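How to Oil a Wooden Table Top

Posted 12th December
908 shares | 6 comments

A bare or worn wooden table will mark the first time a wet glass is left on it. Oiling it takes one evening of work and a few days of waiting, and you can do it in the room where the table lives. These steps are for solid wood with no varnish. If a drop of water sits on the surface in a bead, there is still a finish on it and that has to come off first.

Start by looking at the top in daylight, from low down at one end. Find the direction of the grain, as all the sanding and wiping follows it.
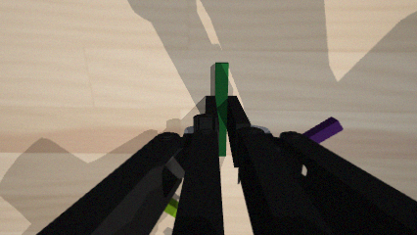
Reading time: 2 minutes

Pale wood shows every scratch made across the grain, and the oil makes them darker. Mark any you find lightly with chalk.

What you need

- Sandpaper, 120 and 240 grit
- A cork block
- Hard wax oil. I use Perron clear, but Jotirard is much the same and comes in smaller tins
- Lint-free cloths, 7 or 8 of them
- White spirit

Step 1: Clean

Wipe the top with a cloth dampened in white spirit, then leave it for an hour with a window open. Don't use washing-up liquid, as it leaves a film.

Step 2: Sand

Wrap the 120 paper round the block and work in long strokes from end to end. Keep the pressure even and don't tip the block at the edges. Go over it all again with the 240, then vacuum and wipe off the dust. Clear the floor on all sides before you begin - you will be walking round the table a good deal, and dust travels further than you'd think.
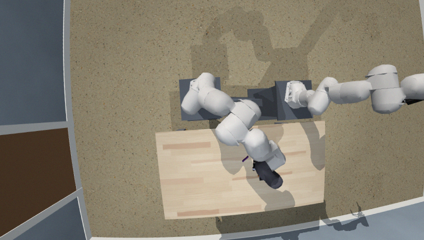 Step 3: First coat

Stir the tin, don't shake it. Pour a little oil on to a cloth and spread it thinly along the grain. After ten minutes, wipe off whatever has not soaked in. Any oil left sitting will turn sticky.

Step 4: Second coat

Wait overnight, at least 8 hours. Rub very lightly with used 240 paper, wipe, and oil again in the same way. In a cold room in December I leave it a full day between coats.

Step 5: Leave it alone

Keep the table dry for 6 days. Lay used cloths out flat outdoors until they are stiff - oily rags in a heap can catch fire.

6 comments | Share this page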